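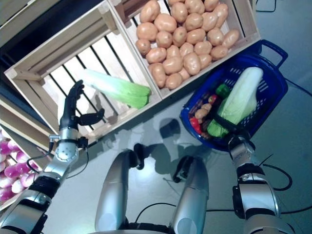 Caderno da oficina de transcrição, fundo Harbridge
24 de fevereiro de 2023
Por: bancada 2

Retomei as atas da assembleia municipal de Rondham, série das sessões de abertura. A pergunta continua a mesma: em que casos o escrivão regista uma oração no início da sessão, e em que casos só regista a presença do pastor. Na primeira leitura tínhamos juntado as duas coisas na mesma etiqueta. Foi erro meu e está a dar trabalho a desfazer.

Estado do corpus depois da limpeza desta manhã: 3,403 páginas digitalizadas, 686 atas separadas, 306 com alguma menção religiosa na abertura. Destas, 163 dizem expressamente que houve oração. As restantes têm fórmulas como "estando presente o reverendo" ou "depois das cerimónias do costume", que não provam nada. O costume podia ser a oração, o juramento ou a leitura do regulamento. Passei-as todas para a etiqueta "indeterminado" e não mexo mais nisso até haver segunda leitura.

O Adska voltou a confundir o s longo com f na letra do segundo escrivão. "Sermão" sai quase sempre bem, por ser palavra mais comprida no original, mas as abreviaturas saem mal. Reimportei o lote com o dicionário novo e melhorou nas páginas com margem limpa. Nas páginas com tinta repassada fica igual. Essas vão à mão.

Sobre o juramento: há um grupo de atas em que os eleitos juram "segundo a forma da sua consciência" e outro em que a fórmula vem por extenso, com invocação. A passagem de uma para a outra não é limpa. Aparecem misturadas dentro do mesmo livro, às vezes na mesma sessão, um eleito de cada maneira. Não convém escrever no relatório que a assembleia "abandonou" a invocação. O que se pode dizer é que o escrivão deixou de a copiar com regularidade. Para afirmar mais do que isso era preciso o livro de juramentos, e no inventário Harbridge ele consta como não localizado.

A edição Deligiannis cita duas destas atas para sustentar que a assembleia pagava ao capelão. Fui ver. Na primeira, o pagamento é pela cópia de um registo de batismos pedido num processo de herança. Na segunda há de facto um pagamento "pelo serviço do dia", mas a linha está riscada e a quantia aparece adiante, noutra rubrica. A edição não indica a rasura. Pus nota nas duas fichas com a transcrição completa da linha e a cota da folha.

Regra que fica assente para quem pegar nisto a seguir: citação só entra na base com folha, lado e linha. Se vier de edição impressa e ainda não tiver sido conferida no manuscrito, leva "s/c" no campo de estado. Encontrei hoje frases muito repetidas na bibliografia local que afinal são o resumo do editor, com aspas acrescentadas por quem copiou depois.

Dúvida aberta: o que fazer com os dias de jejum proclamados pela assembleia. São atos públicos com conteúdo religioso, mas não são abertura de sessão. Para já ficam numa lista à parte, sem contar para os totais de cima.

Por fazer:
- rever à mão as páginas com tinta repassada do livro 4
- pedir ao arquivo nova imagem da folha rasurada, com luz lateral
- segunda leitura dos indeterminados, por outra pessoa, sem ver as minhas etiquetas
- fechar o índice de fórmulas de juramento até abril
- corrigir no Adska o nome da série, que continua com a grafia antiga

Cópia da base guardada no disco partilhado, pasta Rondham, versão com as etiquetas separadas. A anterior fica só para consulta.

Última atualização: acrescentada a nota sobre os dias de jejum.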